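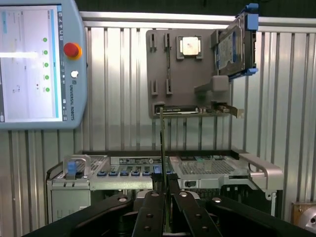

Review: Lirkelo insertion policy on a rack server parts cell

Posted 12/16/22 by Salamatu Aidoo

Lirkelo is a learned insertion method from Kofi Lamptey and Sadia Hayat, released with training code and a set of weights in April. It takes wrist camera images and tool force readings and outputs small Cartesian corrections on top of a scripted approach. We tested it on our server assembly cell: a Universal Robots arm, a rack chassis, and a wall panel that holds a memory module, a processor, a drive module and an expansion card in gray nests and clips.

Setup

Installation took two days, most of it spent on the force channel. The default filter assumes a stiffer gripper than ours, and the linkage fingers flex enough under side load to look like contact. Vasylyna Pavliuk rewrote the filter and we had no false contacts after that. The documentation covers none of this.

Data

The authors recommend 2,000 demonstrations per part family. We recorded 1,929 usable ones, then trained a second model on 1,000 drawn at random. For thin boards held upright between the fingers, the two models were hard to tell apart. For the processor the smaller model was clearly worse, mainly in rotation about the vertical axis.

Results

Memory modules are the strong case. The policy finds the slot from a poor starting pose and backs off cleanly when one end catches. Expansion cards are acceptable once the bracket has cleared the chassis wall. Drives in carriers gain little; our older Katport spiral search does as well and needs no training.

Failures cluster around reflections. Bare metal near the target pulls the correction sideways, and the fluted aluminum wall is a repeat offender on the pick side. Kobina Korletey tried random brightness changes in training, which helped somewhat -- matte tape helped more.

Verdict

Worth the effort for boards with edge connectors. For anything with a lead-in chamfer, keep the scripted search. I would like to see a per-part confidence output in the next release.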